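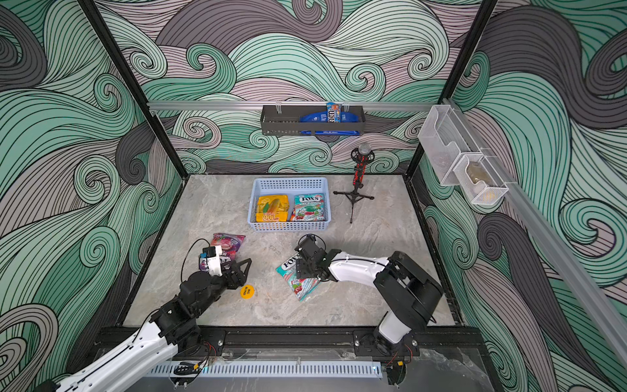

Wandschienen im Vorratsraum: Traglast, Montage, Pflege

Aluminiumschienen mit einhängbaren Körben ersetzen in kleinen Vorratsräumen zunehmend das klassische Bodenregal. Der Boden bleibt für Kisten nutzbar und lässt sich leichter wischen. Die folgenden Angaben beziehen sich auf das System Ralleo in der Ausführung für Innenräume.

Untergrund

Maßgeblich für die Belastbarkeit ist die Wand. In Beton und Vollziegel genügen die mitgelieferten Dübel. Bei Lochziegel sind längere Dübel oder Injektionsanker zu verwenden, bei Gipskarton Hohlraumdübel, sofern die Schiene nicht in das Ständerwerk geschraubt werden kann. Auf Vliestapete ist die Montage möglich. Strukturtapeten mit dickem Schaumauftrag sollten im Bereich der Schiene ausgeschnitten werden, da sich das Profil sonst nach einigen Wochen setzt und die Schrauben Spiel bekommen.

Montage

Die Bohrungen im Profil haben einen Abstand von 46 cm. Beim Kürzen der Schiene ist darauf zu achten, dass das Profil höchstens 4 cm über die letzte Bohrung hinausragt. Schnittkanten entgraten und mit Endkappen versehen. Zuerst wird eine Schraube gesetzt, dann die Schiene mit der Wasserwaage ausgerichtet und die übrigen Löcher angezeichnet. Bei Montage über Eck bleibt zwischen den Profilen ein Spalt von 2 mm. Vor dem Bohren ist der Leitungsverlauf zu prüfen, besonders senkrecht über und unter Steckdosen.

Belastung

Je laufendem Meter sind 15 kg zulässig, gleichmäßig verteilt. Der Wert gilt für Körbe mit geringer Bautiefe. Tiefere Körbe verlagern den Schwerpunkt nach vorn und belasten die oberen Dübel auf Zug; die Zuladung ist dann zu halbieren. Konserven und Glas gehören deshalb in den Bodenkorb, Tüten, Päckchen und Gewürze an die Wand.

Körbe und Halter

Metallkörbe mit Schlitzen sind formstabil und lassen Luft an die Ware. Transparente Kunststoffhalter eignen sich für leichte Einzelteile, vertragen aber keine Lösungsmittel und werden unter direkter Sonne spröde. Die Haken der Serien Galindo und Ralleo unterscheiden sich in der Maulweite. Galindo-Körbe rasten auf der Ralleo-Schiene nicht ein und dürfen dort auch leer nicht verwendet werden. Ein Adapter ist nicht vorgesehen.

Pflege

Eloxiertes Aluminium mit lauwarmem Wasser und neutralem Reiniger abwischen. Scheuermilch und chlorhaltige Mittel greifen die Oberfläche an. Die Schrauben sind einmal jährlich nachzuziehen, zweckmäßig im Januar zusammen mit der Durchsicht der Vorräte. Zeigt ein Dübel Spiel, ist die Schiene vollständig zu entlasten und das Loch neu zu setzen; Nachspachteln und Wiederverwenden derselben Bohrung ist nicht ausreichend.

Bezug

Schienen und Endkappen sind in den Filialen Bokside und Bikach vorrätig. Zuschnitt erfolgt nur in Bikach. Für Bestellungen auf Maß bitte die lichte Wandbreite an der engsten Stelle angeben, gemessen auf Höhe der Schiene.

Stand: 19. Juli 2023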